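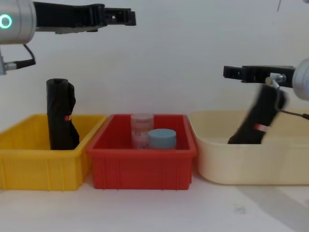

Three bins side by side on a white table, the yellow one at the left.

I want to defend the open bin. In the home magazines I read, the perfect shelf has boxes with lids, all the same color, with a small handwritten card on each. It looks calm. I tried to live like this for 2 years and I was never so often on my knees looking for batteries.

A lid is a small door, and people don't like to open doors for small things. My husband Siebe would stand in the hallway with a roll of tape in his hand, look at the closed box, and put the tape on top of it. After one month the top of the box was a second box, only without walls. I did the same with gloves, so I cannot blame him.

With an open bin you drop the thing in and you walk away. If the thing is tall, it stands up above the rim and you see it from the other side of the room. My friend Soo-ah Yang thinks this is ugly. She says a cupboard should not show its stomach to the guests. I understand her, but her guests come maybe 6 times in a year, and she looks for her scissors every evening.

The color is also important, more than the label. Labels must be read, and before coffee I don't read. I say "it goes in the yellow one" and even my nephew, who is three, can do it. When I had gray boxes with cards, I had to explain each time which gray.

There is one point where I agree with the other side. Dust is real. Anything that stays longer than a season should be wrapped in a bag before it goes in the bin, and then you have the new problem that everything wrapped in black looks like everything else wrapped in black. I lost a good thermos this way, from January until the spring. Now I put a strip of bright tape around the bag and write on it with a thick pen.

Please don't buy a whole system. The one I wanted from Lomeo had 33 pieces and a plan to hang inside the door. I have three bins, and when they are full I take something out. Siebe still puts the tape on top of the refrigerator sometimes, but that is a question for another essay.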